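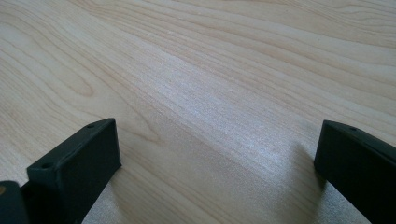 6. Comparing two finger sets on the Sinano hand-held gripper

This section explains how to compare the Ravn block fingers with the Falton slim fingers before you decide which set to use for cloth work. Read Section 5 (Mounting the fingers) first. The comparison takes one morning if the cloth and the basket are already prepared.

6.1 What you need

The Sinano hand-held gripper with charged battery
The Ravn set and the Falton set, each with its own screws
The Bavora controller, firmware 3401 or newer
A table with a free area in front of you
One long-sleeved garment of thin knit
An open basket, placed on the same table
The result sheet from Appendix C

Note: Use the same garment for both sets. Two garments of the same model can still behave differently after washing, and then you compare the washing and not the fingers.

6.2 Checking the fingers with no load

1. Hold the gripper over the table with the fingers pointing away from you. Keep the tips above the surface.

2. Open the gripper completely. The two fingers must stop at the same moment. If one of them arrives later, go back to 5.4 and loosen the link screw by a quarter turn.

3. Look at the tips from the camera view on the Bavora screen. Both tips should be at the same height in the picture. A small difference is allowed, but write it on the sheet.

4. Close the gripper slowly until the pads touch. No light should pass between them in the upper half.

5. Open again and start a recording. Stop it at 3000 samples. The file is saved under the name of the finger set which you selected in the menu, so please check the menu before you start.

Note: On a table with a shiny finish the exposure can change when you move the gripper. Fix the exposure in the camera menu (Camera – Exposure – Hold) before step 5. If you forget this, the two recordings will look different and the comparison in 6.5 is not valid.

Caution: Do not put your fingers between the pads while the controller is on, also when the gripper seems to be at rest. The controller can make a short correction movement at any time.

6.3 Gripping the cloth

1. Fold the garment loosely in front of the gripper. It is not necessary to fold it well.

2. Set the closing force to level 2.

3. Bring the pads to both sides of the cloth, low enough that a good amount of material is between them. With the block fingers, try to use the whole pad surface. With the slim fingers only the front part of the pad will touch, and this is normal.

4. Close, wait until the force value on the screen is stable, and write it down.

5. Lift the cloth a hand's width above the table and hold it there. Look for slow sliding at the pads.

6. Lower the cloth and open.

7. Repeat with force level 3, and then change the finger set and start again from step 1.

Caution: Do not pull the cloth out of closed pads by hand. The knit can be damaged and the pad surface too.

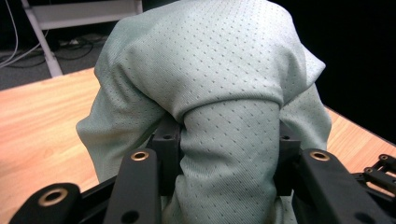
Senad Pavlović wrote to us that he gets better results when he does the first lifts at level 1 and goes up only if the cloth slides, because with thin knit the block fingers already hold enough, and a high level only presses wrinkles into it. He also asks for a level between 1 and 2.

We have tried his order and we can recommend it for the block fingers. For the slim fingers please stay with level 2 as the first value. A level between 1 and 2 is not possible with the present controller, but you can reach a similar effect if you set Closing speed to 53 and keep level 1.

If the screen shows message 657 during a lift, the controller has lost the position of one finger. Open the gripper completely, wait for the green sign, and do this lift again. The lift with the message does not count and should not be written on the sheet.

6.4 Placing in the basket

1. Put the basket flat on the table. All of its bottom must stand on the surface.

2. Grip the cloth as in 6.3 and move it over the opening. Keep the fingers as vertical as you can.

3. Lower the cloth until it touches the bottom, then open slowly.

4. Move straight up. Do not turn the wrist before the tips are higher than the rim.

5. Write on the sheet if the cloth stayed in the basket, and if a part of it came up again with a finger.

Note: A woven basket is a harder test than a smooth box. The corner of a block finger can catch on the weave, and with slim fingers the tip can enter an opening in the bottom. If this happens, open the gripper – do not lift.

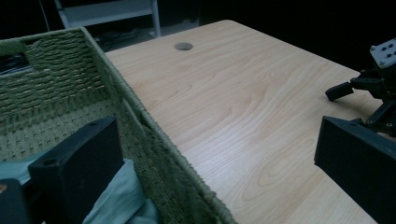

6. Take the cloth out with the gripper as well. For this step you may tilt the fingers toward the nearest wall, but leave a small distance to it.

If a second gripper is used at the same table, agree on who moves first and keep the other one back from the basket until the fingers are out. Both grippers must have the same finger set during one series.

6.5 Reading the result sheet

Compare first the column Sliding, then the column Caught in basket. The force values are only for information. When both sets have the same result in both columns, choose the block fingers for folded cloth and the slim fingers for a single layer.

Save the sheet together with the two recordings from 6.2. You will need them again in Section 7, where the pads are changed.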